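Minutes, Breltorby supper club, October 22, 2022

I took notes again, so blame me for the spelling! We started late (parking) and went straight to money. We have 2770 left after the August picnic, and I got a yes on spending up to 300 on the Urov hall for the winter supper. The Skindutitz folks want in too, so we're planning on 100 plates. Long talk about soup. Beet won, 11 votes, and I'm still rooting for mushroom!

Forks and spoons: we'll bring our own from home, so please put a bit of tape on yours.
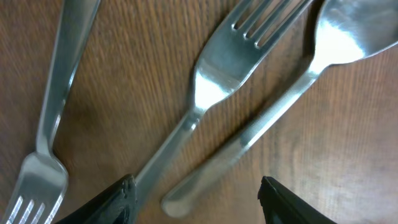
Next up, I'm calling the Zakharchenko bakery about rolls, and dessert waits for the next meeting.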